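Color Mixing for Beginners
Handout 3: Complements, grays and near-blacks

12 shares | 4 comments

Last week covered value. If your value strip still has two steps that look the same, redo it before starting these exercises. The rest of the course uses it.

Complements

Two colors that sit across from each other on the wheel are called complements. In paint, the usual pairs are red and green, yellow and violet, blue and orange. A pair does two different jobs. Side by side, each makes the other look stronger. Mixed together, each dulls the other.

The wheel is only a rough guide. Paints are made from real pigments, and most of them lean one way. A blue may lean toward green or toward violet, and the orange that cancels it will be a little different in each case. A blue that leans green, such as teal, needs an orange that leans red. You will have to test your own tubes.

Mixing grays

Start with the weaker color of the pair and add the stronger one in very small amounts. Blue is nearly always the stronger of blue and orange. If you begin with blue you will use up half a tube of orange trying to catch up.

Stop when you can no longer name the color. Spread a little of it thin on white paper. A mix that looks neutral in a pile often shows its lean when it is thin. If it looks brown, add a touch of blue. If it looks slate, add a touch of orange. Add white only after the mix is right — white makes a small lean easier to see and harder to fix.

Grays made this way sit well in a painting that already uses the two parent colors. A gray from black and white can look chalky next to them. It is fine for charts and for underpainting.

Near-blacks

Use dark, transparent paints. A deep blue with a dark earth brown gives a near-black that can be pushed either way. Opaque paints will stop at a dark gray however much you add. Check the tube for the transparency mark, a small square that is open, half filled or solid.

Materials

Paper: Danudora pad, 220 gsm. Lighter paper will buckle.
Paint: any student acrylics. Please do not bring the Premix sets. The grays in them are ready-made and you will skip the step we are here to practice.
Palette: a Stovent lid or any flat white surface. Gray palettes are good later on but confusing for this exercise.
Knife: plastic is fine. Mixing with a brush wastes paint and wears out the brush.

Exercises

1. Choose blue and orange. Paint a strip of 8 squares, with pure orange at one end and pure blue at the other. The neutral should fall near the middle. Leave a thin gap of bare paper between squares.

2. Repeat with a second pair. Write the names of the tubes underneath in pencil. You will not remember them.

3. Mix each neutral with white in three steps, and match the steps to your value strip from last week.

4. Cut a small square of the same gray for two larger squares, one orange and one blue. Lay the gray in the middle of each. The gray on orange should seem to lean cool, the gray on blue slightly warm. Squint if you do not see it.

Acrylic usually dries a little darker than it looks wet. Let the strips dry before judging them.

Bring everything to the Miranda room on Friday. Strips only, no frames or mounts.

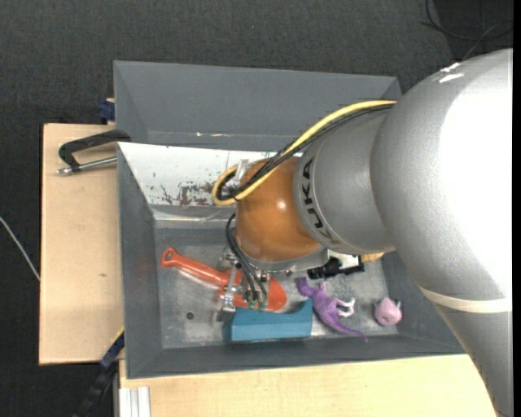 Photo: Danudora Image Library. Used with permission.

Next handout: warm and cool light. Read the section on shadows first and bring one object in a strong color.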